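Vos points de suture : questions fréquentes
Cabinet Hlongwane, accueil des petites plaies. Page mise à jour par Bongani Ntuli, infirmier.

Faut-il prendre rendez-vous ?
Pour une plaie fraîche, non. On vient, on sonne, on attend. Idéalement dans les six heures. Pour un retrait de fils, oui, par téléphone.

C'est douloureux ?
L'anesthésie locale pique un peu. Après, surtout une sensation de tiraillement. Dites-le si ça fait mal, on remet du produit.
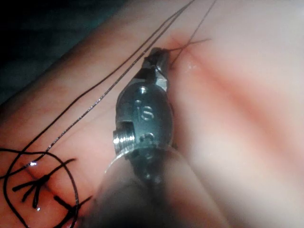 Je peux me doucher quand ?
Le lendemain en général, sauf consigne contraire. Eau tiède, savon doux, sécher en tamponnant. Pas de bain, pas de piscine tant que les fils sont là.

Fils résorbables ou pas ?
C'est marqué sur votre feuille de sortie. Feuille perdue : appelez, on retrouve dans le dossier. Ne coupez rien vous même. 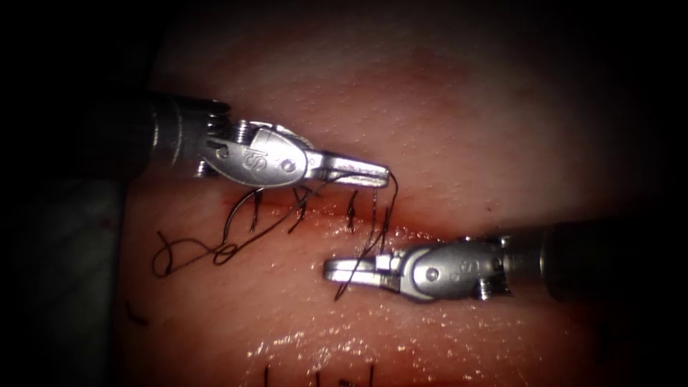

Fil sombre sur surface rose pâle.

Et le pansement ?
À changer tous les deux jours, ou dès qu'il est mouillé ou sale. Mains lavées avant. Les compresses Bondum sont vendues à l'accueil, celles de la pharmacie vont trés bien aussi.

Quand faut-il s'inquiéter ?
Rougeur qui s'étend, pus, fièvre, douleur qui augmente, plaie qui se rouvre. On consulte le jour même. La nuit : urgences, pas le répondeur.
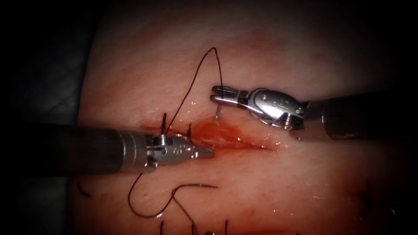

Rullby, février
Horaires changés à l'antenne de Rullby. Retrait de fils le matin seulement, fermeture à 13 h. Parking en travaux, comptez environ 500 mètres à pied depuis l'arrêt de bus. Entrée par la cour.

Sport, travail ?
Bureau : dès que vous vous sentez bien. Port de charges : voir avec le médecin. Le sport, demandez au retrait, ça dépend de l'endroit.

Et la cicatrice ?
Rose au début, normal. Pas de soleil direct dessus pendant au moins 6 mois, écran total sinon. Massages seulement quand c'est bien fermé.
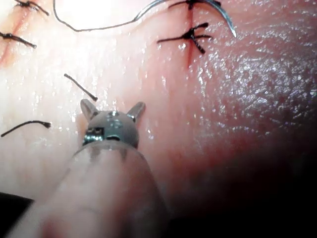 À noter, février
L'antenne de Pesstead reprend les enfants à partir de 3 ans. Carnet de santé obligatoire, un seul acompagnant en salle de soins. Doudou accepté. Pour les plus petits, hôpital directement.

Le vaccin tétanos, je ne sais plus où j'en suis.
Apportez ce que vous avez. Carnet, vieille ordonnance, même une photo sur le téléphone. On regarde sur place.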